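Why Does a Sponge Soak Up Water?

Friday, October 28, 2022

I spilled a whole glass of orange juice on the floor last week. It went everywhere – under the chair, into the crack by the door, onto one of my socks. I grabbed the sponge from the sink and squished it down on the puddle, and when I picked it up again the puddle was mostly gone. Then I stood there in one wet sock and thought, okay, where did the juice go? I've been reading about sponges ever since, and I want to tell you what I found out.

Holes, holes and more holes

Look at a sponge really close up. If you have a magnifying glass, go get it! You'll see big holes and small holes, and inside the big holes there are even more small holes. Lots of them are joined together by little tunnels. When the sponge is dry, all of that space is full of air. When you dip it in water, the water moves into the tunnels and the air gets pushed out. That's why you see bubbles when you hold a dry sponge at the bottom of the bathtub and give it a squeeze.

But why doesn't the water just run straight out again when you lift the sponge up? Well, water is sticky. I know it doesn't feel sticky like honey does, but the tiny bits that water is made of like to hold on to each other, and they like to hold on to some other things too. Inside a very narrow tunnel, the water grabs the walls and pulls itself along, even upward! Grown-ups call this capillary action (say it like this: CAP-ill-air-ee). It's the same thing that happens when you dip the corner of a paper towel in your drink and the wet part creeps up.

When you squeeze the sponge, you squash the tunnels flat and there's no room for the water anymore, so out it comes. Let go, and the sponge springs back and it's ready for more.

Are sponges alive?

Some are! A sea sponge is an animal. It sits on the bottom of the ocean and doesn't have a brain or a heart or a mouth. Water flows in through its little holes and the sponge catches tiny bits of food from it. People have used dried sea sponges for washing for thousands of years.

The one by your sink probably never saw the ocean. Many kitchen sponges are made from cellulose, a stuff that comes from plants (trees are full of it). Others are made of a kind of plastic foam. To make a cellulose sponge, factory workers mix a thick goo and put crystals of salt in it. Then the goo is heated, the crystals melt away, and every place where a crystal used to be is now a hole. I love that. It's like baking a cake full of sugar cubes and then making the sugar cubes disappear.

What about the scratchy kind?

Scouring pads don't feel like sponges at all. They're made of thin, stiff threads all tangled together, and they're good at rubbing off food that got dried on. Some sponges have a scratchy layer glued on one side, so you get a soaker and a scrubber in one. Be careful which side you use, because the scratchy side can leave marks on soft things like plastic cups. I once scrubbed a nice clear Bowen cup with the rough side and now it looks foggy forever.
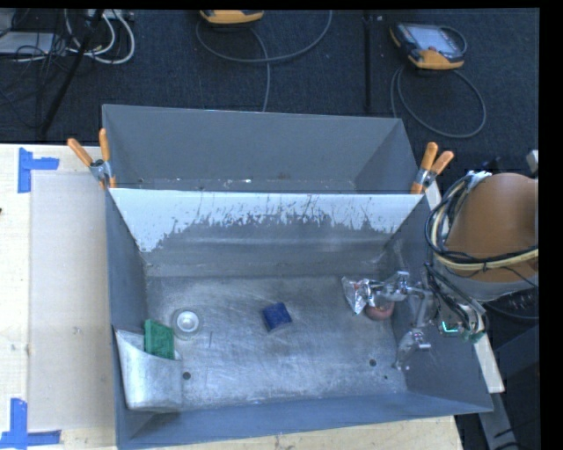

Wet sponges need somewhere to rest. If a sponge lies flat in a puddle, the water stays in all those tunnels, and germs think a warm, damp tunnel is a wonderful place to live. Pretty soon the sponge smells like old socks. It's better to give it a good squeeze and stand it up, so the air can get at more of it. A holder helps a lot, and it doesn't have to be fancy. The green one here stands in a little metal pocket in the corner, leaning a bit, with its bumpy face pointing up. At my house we use a mug with a broken handle.

Try it yourself

You need a dry sponge, a measuring cup that shows milliliters, a bowl and some water. Do this in the sink or you'll need the sponge for something else!

Pour 100 milliliters of water into the bowl. Put the sponge in and count to 20. Lift it out slowly and let it drip over the bowl until it stops. Now pour what's left in the bowl back into the measuring cup. When I did it there were 30 milliliters left, so my sponge was holding 70. Write your number down. Then squeeze the sponge out as hard as you can and feel it. It's still damp, isn't it? Some water is hanging on so tightly in the smallest tunnels that your hand can't get it out. It has to dry into the air by itself.

You can try it again with a washcloth or a scratchy pad. I tried 4 different things and the scratchy pad held the least. Make a guess before you start, and ask before you borrow anybody's good towels.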